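Cell Technician (Gripper Maintenance), Jullitz Robotics Hall

Fixed term, 30 hours per week. Reference 672. Applications close at the end of June.

Jullitz wishes to appoint a technician to look after the Soler cell, a two-armed tabletop station used for handling crockery. The post reports to the Hall Manager, Somkiat Sitthichai.

Duties of the post

The technician will inspect the gripper fingers at the start of each shift and replace any that are worn or bent. He or she will check the alignment of the wrist cameras, re-seat cables where they have worked loose, and run the Troker calibration routine after every change of finger. All work is to be entered in the cell log before the arms are released to the operators. Minor repairs to the joints are carried out on site; motor faults are referred to the workshop at Flasura.

Requirements

Applicants should have experience of maintaining small electric arms or similar machinery, and must be able to read a wiring diagram. Knowledge of calibration software is desirable. Training in the Soler cell lasts 4 weeks and is paid at the full rate.

Conditions

Annual leave is 19 days, plus public holidays. The early shift begins at 7.30 a.m. Safety footwear is supplied.

The cell at work, plates and bowls:

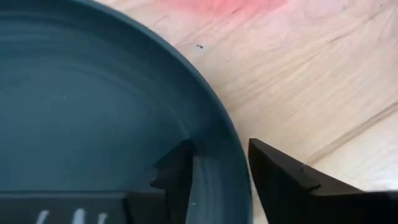
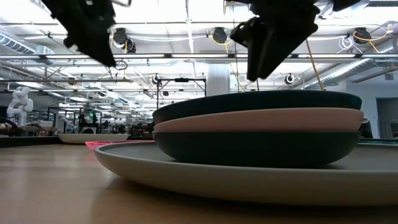
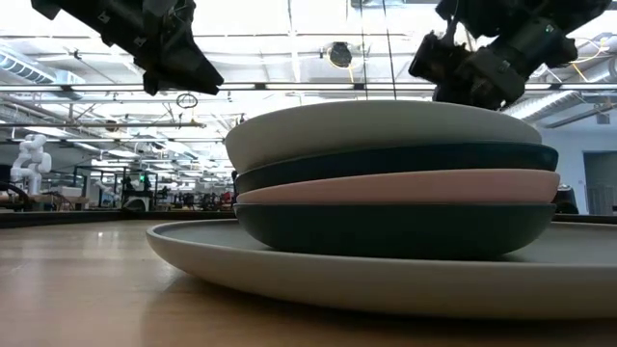
Is the technician expected to write programs for the arms?

Programming is done by a separate team. The technician runs the existing calibration and test routines and reports any fault in them to the Hall Manager.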